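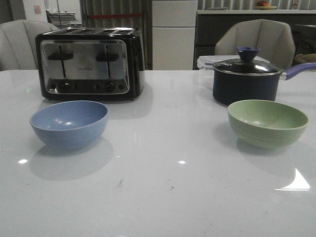

*The toaster and the blue bowl on one side, the pan and the green bowl on the other.*

# Two Bowls Are Enough, and They Should Be Stacked

In many kitchens the bowls live on the counter all day, and we call it convenient. I would like to speak for the old habit of putting one bowl inside the other.

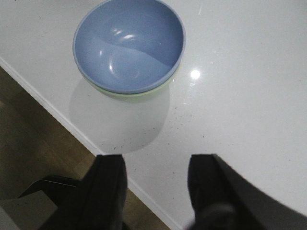

*Opinion | By L. Quiambao, Zavard*

When I moved to Zavard, I had a very small kitchen and I brought too many bowls. There were soup bowls, bowls for rice, a set of glass ones that were a gift, and one very large bowl that I used only for washing salad. They did not fit together. Each was made by a different company, and when I put one in another it sat crooked, and the whole tower made a noise each time I closed the cupboard.

I lived like this for two years. Then the cupboard shelf gave up, on a Saturday, and most of the collection went with it. I was sad for one evening. After that I went to Gramida, the housewares shop on Gridier Street, and I bought bowls of the same shape in two colors. I paid 24 for the pair, and I thought it was a lot of money for something to eat oatmeal from. Today I think it was cheap.

My argument is a simple one. A bowl is mostly air. When it is empty and stands by itself, it takes from the counter a circle as wide as its mouth, and you cannot put anything in this circle except the food that you are not eating at the moment. When two equal bowls are stacked, the second one costs you almost nothing. You see a thin line of the other color under the rim, and this is all the place it needs.

I know that a counter is for using. I am not one of those people who want to hide the toaster after each slice. A four-slot toaster is a big object, it is heavy to lift, and if you eat toast every morning it has earned its place. I say the same for the pan in which you cook every day. But these things are large because their work makes them large. Bowls become large only because we spread them.

There is another side, and I want to be fair to it. My mother never stacked a bowl in her life. She set them out in the afternoon, one for each person, near the stove, and from this you could know how many were coming to eat. As a child I understood the bowls before I could read a clock. If I came home and saw one more than usual, I ran to wash my face. A stack does not tell you such things. It says only that the dishes are finished.

So I accept bowls on the counter when they are waiting for somebody. A bowl in front of the toaster at seven in the morning is a small invitation. A bowl next to the soup pot at six in the evening is the same. What I do not accept is the bowl which stays there at three in the afternoon, invited by no one, collecting crumbs and the mail. In my home it was once a bowl of keys, then keys and batteries, and after a few weeks I was eating my soup from a cup.

Color helps more than I expected. If the bowls were the same color, I would not care which one I took, and then I would always take the top one and never the bottom one. With blue and green we have in my house a kind of agreement. The blue one is for the morning and the green one is for the evening. It is only a custom, and it is broken often, but both bowls come out of the stack each day and both are washed.

I must say also a word about white counters, because mine is white and shiny and it forgives nothing. On such a surface every speck is visible, and every object makes a gray shadow that looks like a stain until you have wiped it two times. The fewer things stand there, the less time I spend wiping shadows. With the bowls stacked, I can clean from the wall to the edge in one pass of the cloth, lifting one thing where before I lifted many.

When I wrote a short note about this in our town newsletter, I expected no answer. Zavard has 2,939 people and I thought that they had other problems.
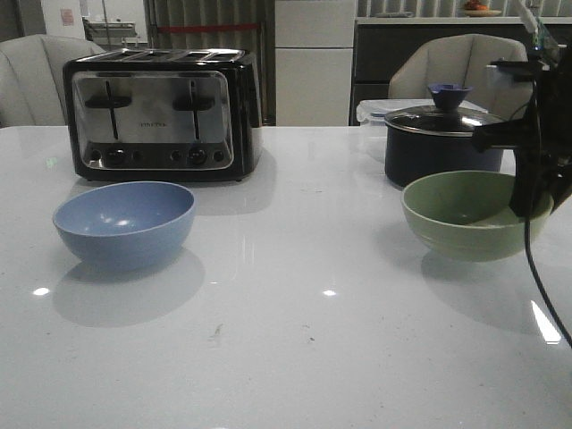
One reader wrote to me that stacked bowls never dry properly, that she has found water between hers in the evening which was there since breakfast, and that she would prefer a crowded counter to a damp bowl. "You are saving space," she added, "and paying for it with a dish towel."

She is right about the water, and I have changed my habit a little after her letter. I now dry the inside of the lower bowl by hand before I put the other one in. It takes less time than looking for a free place on the counter. I also leave them apart for the night if I am too tired for the towel, and I stack them in the morning, when the first coffee is ready and I need the room for the bread.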